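KIT NEWS: Jultatside hand gripper, second look

Quick one this month, the March issue is already overfull.

Jirkitz sent the Jultatside pair in late and wanted it back early, so what follows is notes, lightly tidied. Rafail Economou did the handling. Typing is mine, blame me for the spelling.

What you get. 2 grippers, a hard case, charger, a desktop program for sorting the recordings. No arm, no base, nothing to bolt down. You hold it, you do the chore, the recording goes off to train whatever arm you have. Setup took Rafail 18 minutes from opening the lid, with one restart. Manual says less. Manual is optimistic.

Good stuff first. Grip is comfy for a full session. Soft finger tips, decent on knits and heavy cotton. Squeeze feels even all the way in. Jirkitz answers email, which after the Willberg business last year is worth a line on its own.

Less good. Thin slippery fabric is still a pain, lots of second tries. The case latch is cheap. Software export stalled on us at 1728 clips and had to be split in 4 batches, support say a fix is comming. Left handers will want to try before they buy.

Price is by quote only, and it depends on how many pairs you order. Ask for the rental rate too, they dont advertise it. Spare fingers are extra, order them up front, shipping is slow.

Verdict: fine for bedroom and laundry type work, and we'd rent before buying. Willberg owners, no rush to switch unless your hands hurt.
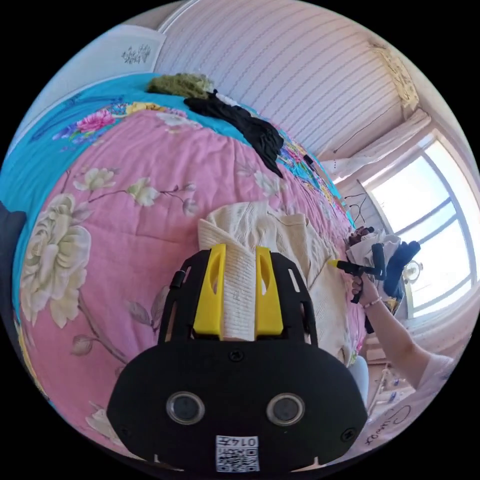 Gripper work among the bedding and clothes.
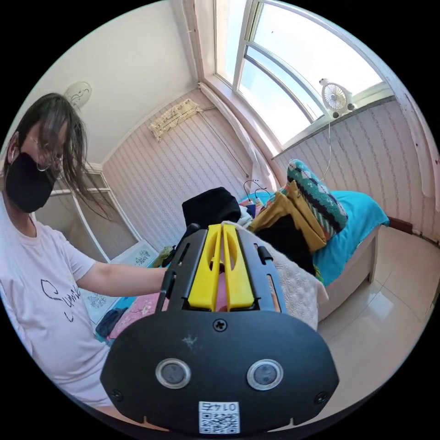

Issue 18 | page 4

Next time: Economou on charging docks, plus the reader letters we bumped. Got a kit on loan? Send notes, short ones please.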